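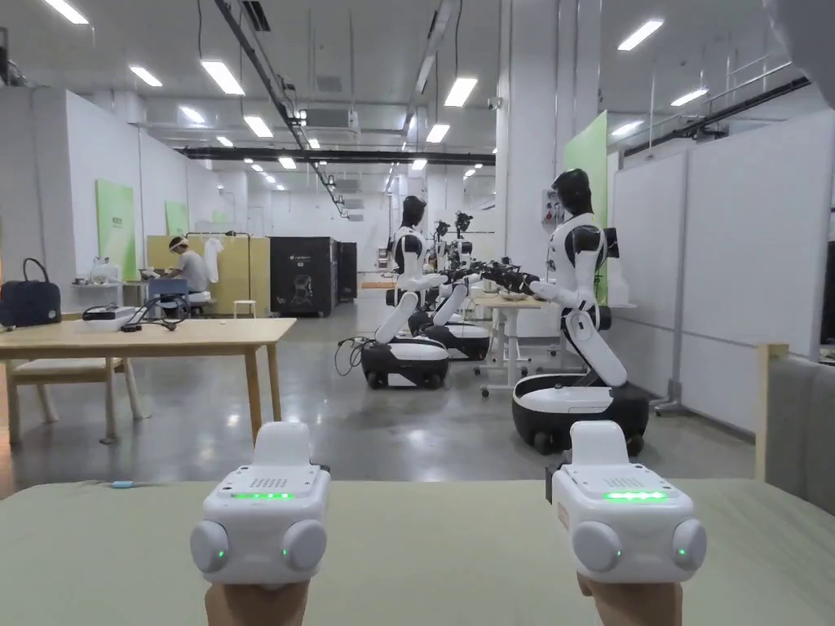

Setup and upkeep of the Osten cell

The Osten cell is a group of wheeled humanoid robots and hand-held tools at the Noveo workshop in Ciltstead. Entry covers pairing, daily checks and common repairs. Page last checked Sep 1, 2026.

Layout

Robots stand in a line on wheeled bases, arms over a white worktable on casters. Operators work from a padded surface facing the line. Cloth jobs are done at a separate table with the hand-held grippers.

Controllers

Two per operator, one per hand. White body, fin on top, strip of green lights across the upper part. Both strips must be lit all the way across before an arm is enabled. A short strip means a low charge or a bad pairing – re-pair first, then charge. Left and right units are not interchangable. Swapping them mirrors the arm motion, and the cell will not flag it.

Re-pairing order:
Base brake on.
Left controller, hold until the strip fills.
Right controller, same.
Small move on each arm, clear of the table.
Brake off only if the robot has to drive.

Cables

Most stoppages in August came down to cables. Robots left on tether will roll over their own lines if the base is turned in place. Lines go out to the side and stay on the floor, never looped over a wheel. Worn jacket – replace, no tape. Spare lengths are kept under part number 932.

Hand-held grippers

Used to record cloth handling, which is later replayed on the robots by Mersha, the cell's control software. Fingers are checked for play at the start of each session. Screws snugged by hand driver only, power drivers strip the bosses. Finger set is changed at 1000 closures or at first visible wear, whichever comes sooner. Software keeps the count, resets it only when told to.

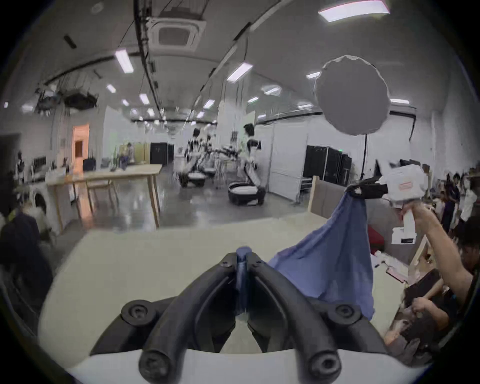
Cloth work with the hand-held grippers at Ciltstead, robots on their wheeled bases farther back.

Calibration is done after every finger change. Open fully, close fully, repeat, then pinch a folded cloth and lift. If the cloth slips the close value is too low. Raise it by 2 and try again.

Common faults

Code 147: arm and controller disagree on position. Usually follows a knock to the table. Lock the table casters, re-home the arm, clear the code.
Drift with hands still: controller was woken while moving. Set it down and wake it agian.
Base pulls to one side: lint or thread in a wheel. Common near the cloth table.
Gripper closes late: check the plug before touching the settings.

Storage

Arms folded in, brakes on, controllers on charge. Grippers are stored with the fingers open.

See also: Mersha, Noveo, Ciltstead workshop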